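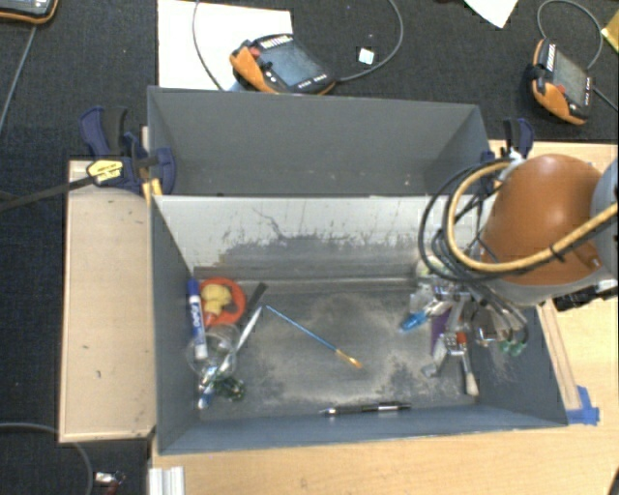
Do we have to weigh donated yarn before it goes on the swap table?

Only cones and unlabeled balls need weighing. Anything with its band still on goes out at the weight printed on the band.

I'm sending that to the whole list after getting it by email several times this week. The rest of Melur's message is quoted below with my replies.

Melur Nair wrote:
> I have a bag of wool from the Akamstead sale with no labels at all.
> Some of it is sock weight and some is much thicker. Should I sort it
> before Saturday or bring it as it is?

Please sort it by thickness if you have time. You don't need to work out the fiber. We put unlabeled yarn in the "unknown" section and people can do their own burn test at home. Wind loose ends in and put a rubber band around anything that is coming apart.

> Also, is the limit still 200 grams per swap ticket? The sheet from
> Cirnstead says something different.

It is still 200 grams. The Cirnstead group runs its own swap and their sheet got forwarded here by mistake in the spring. Ignore it. Partial balls count by weight, so four small leftovers can make up one ticket.

> Last thing. I have a Stovaretti cone that must be close to full. Can
> I split it or does it have to go as one piece?

Split it if you can. Full cones sat on the table all afternoon last time and went home with the people who brought them. 200 gram cakes went in the first half hour. If you don't have a ball winder, bring the cone and use the one at the door. It squeaks but it works. Take the weight of the empty cone off the total, or you will be giving yourself tickets for cardboard.

Other points for Saturday:

Doors open at 10 for people bringing yarn and the swapping starts 45 minutes later. Please don't take anything off the table before then.

Needles and hooks are separate this time. They go one for one with no tickets.

No yarn with moth damage, even if it has been in the freezer. We had a problem with this in October and I ended up throwing out a whole shelf.

I still need one more person for the scales from noon on. Reply to me and leave the list off the cc line.

Shi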